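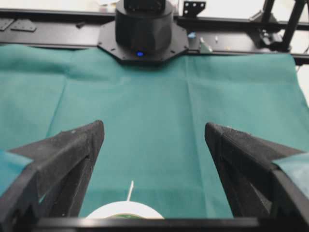
Kekell Isten Watch Roll, 2-Slot

Share 16 | Comments 2

The Isten is a travel roll for two wristwatches. It is made by Kekell and sold through this store only. It carries watches on a strap or on a bracelet, and it closes with a flap and a single snap. Rolled up, it fits in the side pocket of most carry-on bags and in the drawer of a hotel nightstand.

We have carried a watch roll in the catalog since the shop opened, and the Isten replaces the older Mansilla. The Mansilla was a good roll with a weak point at the closure. The cord wore through on rolls that were opened every day, and we replaced a fair number of them under warranty. The Isten has no cord. The snap is set through two layers of leather with a backing plate between them, and it can be swapped at our bench if it ever loosens.

What it is made of

The outside is vegetable-tanned cowhide in tan, dark brown or black. The tan will darken with handling and sun over the first year. The brown changes less, and the black hardly at all. The lining is a brushed microfiber in gray. We tried suede in the early samples and dropped it, as it shed lint into bracelet links and was hard to get clean.

Each slot has a removable pillow. The pillows are firm foam with the same microfiber over them, and they come in two sizes:

Standard, for wrists of 6 1/2 inches and up
Small, for bracelets sized under 6 1/2 inches

The roll ships with standard pillows unless you choose small in the order form. If you own one watch sized for you and one sized for somebody else, pick "one of each" and we will pack it that way. There is no charge for the change.

Fit

The slots take cases up to 46 mm across and 17 mm thick. That covers nearly every dress watch and most dive watches. Very thick chronographs will go in, but the flap will sit proud and the snap will be under strain, so we don't recommend it. Watches with a large crown guard fit better with the crown facing away from the divider.

The divider is stitched in on three sides and stiffened with a thin board. It keeps the two cases from touching when the roll is on its side. It does not lift out. People who want a roll for one large watch should look at the single-slot version, which has a wider chamber and the same closure.

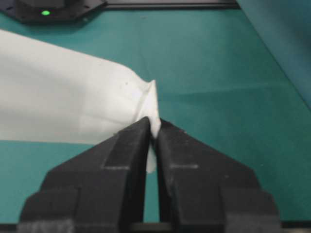

Using and caring for it

Close the clasp or buckle around the pillow before the watch goes in. A bracelet left open will scratch the back of its own case sooner or later. Push the pillow in with the dial facing up, then fold the flap over and press the snap.

Leather straps should be dry before they are stored. The roll is not ventilated, and a strap put away damp after a hot day will smell by the end of the week. The same goes for rubber straps after swimming – rinse them, dry them, then pack them.

Wipe the outside with a dry cloth. A neutral leather cream once or twice a year is enough, and less in a humid climate. Don't use shoe polish, which comes off on clothing. The pillows can be washed by hand in cool water with a little dish soap and should be left to dry overnight.

The roll gives no protection against magnetism. Keep it away from speakers and the magnetic covers on tablets. It is also not a safe or a winder. An automatic watch will run down in it and need to be set again when you take it out.

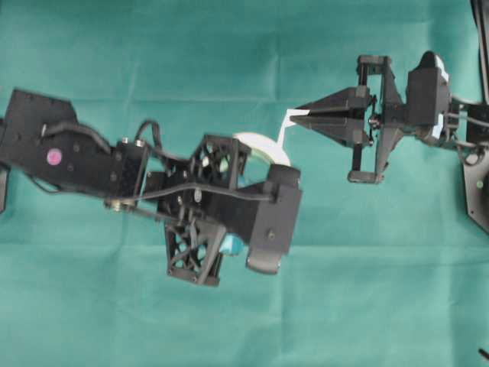

For long storage, a month or more, we suggest leaving the snap open so the flap does not take a hard crease. A small packet of silica gel between the pillows is a good idea in summer, or if the roll lives near a bathroom. Change the packet when you change the clocks in spring and fall.

Details

Item number: 821
Capacity: 2 watches
Weight, empty: 490 grams with both pillows
Colors: tan, dark brown, black
In the box: roll, pillows, cotton dust bag, care card

Initials can be stamped on the flap, up to three letters, blind or in gold. Stamped rolls take an extra week and can't be returned unless there is a fault. Unstamped rolls can come back unused within 30 days.

The stitching and the snap are covered for five years. Marks, color change and ordinary wear on the leather are not covered. Spare pillows are sold in pairs, and they also fit the Skillivholm desk box, so you can move a watch from one to the other without taking it off the pillow. They do not fit the old Mansilla, which used a narrower size. We still have Mansilla pillows in gray, but the tan ones are gone and will not be made again.

Black is out of stock at present and is due back in August. Orders for black are held and ship in the order they came in.

Last updated: August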